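June 27, 2024

Planner work, microwave task, both arms. Started from last night's branch of Plikness with the contact changes merged and the old door constraint still switched on. I wanted the old constraint running first for comparison, and it failed in the way I remembered. The planner treats the door as a fixed obstacle in whatever pose Ulix last reported. With the door swung out, most of the left arm's workspace in front of the oven gets marked occupied, and the sampler spends its budget looking for a route around something the arm is supposed to be holding.

The fix I wrote on the train is small. Door state becomes a joint with a range, hinge on the left, and the planner gets the joint estimate plus its covariance. Collision checking runs against the swept volume between the bounds. When the covariance is tight, the sweep is a thin slab. When it is wide, the planner backs off and asks perception for another look before committing.

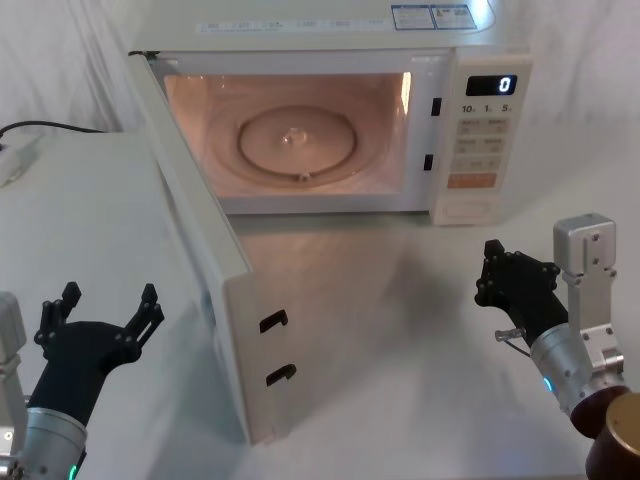 The estimate itself is where the morning went. Ulix fits the door angle from depth, and the door is white against a white table with a white cloth behind it. Depth on the inner face has holes in it. The fit would lock onto the shadow line on the tabletop and report an angle that looked plausible and was wrong. I switched the fit to use the two black latch hooks on the free edge as features, matched against the slots on the body. They have contrast, and their spacing is in the model file. Residuals dropped at once. The fallback when the hooks are hidden is still the plane fit, with the covariance inflated by hand. I don't like the hand-tuned term and have left a TODO on it.

Timing after the change: fit plus plan takes more than 600 ms when the fallback runs, well under that when it doesn't. The controller keeps going at 50 Hz on the last valid trajectory in the meantime, so the delay shows up as a pause at the end of a segment. Acceptable for now.

Second job was the press on the door release. The release is at the bottom of the panel and the approach comes from low on the right. The old approach pose was taught by hand and stored in the base frame, so any shift of the oven broke it. I replaced it with an offset from the panel corner, where Ulix already has a stable detection, and set the approach direction normal to the panel. The elbow still ends up closer to its limit than I want. There is a second IK branch that avoids it but brings the wrist near the table, and the cost function keeps choosing the first. Needs a real weight on joint margin — the current one is a leftover from the drawer task.

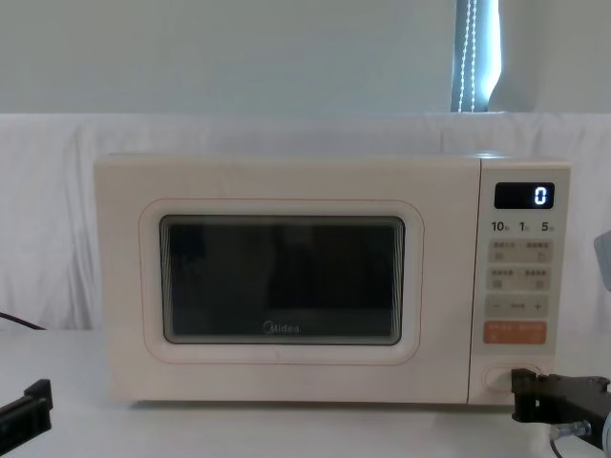 Force threshold and stop condition

The press is a guarded move. It advances along the normal until the filtered force estimate crosses a threshold, holds, then retreats. The trouble is the filter. It was tuned for insertion and it lags, and by the time the threshold trips, the commanded position is already past where it should be. I shortened the window and moved the trip test ahead of the smoothing step. That gives earlier stops and a few false ones from friction when the closed fingers drag on the casing.

Kamlesh Tiwari read the diff at lunch and pointed out that the bias is taken once, at startup, with the gripper in its home pose. The gravity term changes with wrist angle and nothing corrects it. He's right. I now re-zero at the pre-contact pose, after a settle check on joint velocity. False stops got rarer.

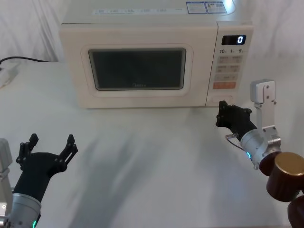
I also stopped using the display as a success signal. Somebody had wired the digit reader in Ulix into the task state, with the idea that a change on the display meant a key had registered. It says nothing useful about the door. The state machine now looks at whether the dark window has moved relative to the panel, which is a cheap test and works from either view. The digit reader stays in for the time keys and is disabled for everything else.

Tagle needs attention. It writes both camera streams and the joint log with separate clocks, and on replay the images trail the joints by 70 ms. I had been blaming the planner for this. A constant offset in the replay config hides it. The proper fix is stamping at the driver, and that belongs to whoever owns the capture code at Flollemport. Filed it.
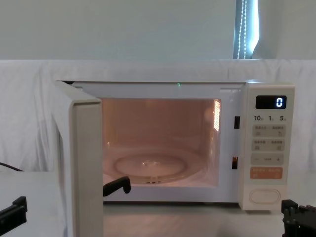 Log book 2, p. 36

Afternoon, left arm. With the door open, the body of the arm disappears behind it from the chest view, and the self-filter then leaves stray points floating near the lip of the cavity. The planner read them as an obstacle on the turntable. Temporary mask: discard any points inside the dilated arm model, occluded or not, using forward kinematics only. It ignores calibration error, so the dilation is larger than I would like and it eats into the real clearance at the lip.

Also found that the release routine leaves the right arm parked in front of the panel if the left arm's plan fails. Added a retreat to the failure branch and a unit test for it.

To do tomorrow: joint margin weight, covariance for the fallback fit, rerun the comparison set with the old constraint off. Merge the re-zero change first, it is independent of the others. Branch pushed, tests green except the replay one, which fails on the offset and will keep failing until the stamping is fixed.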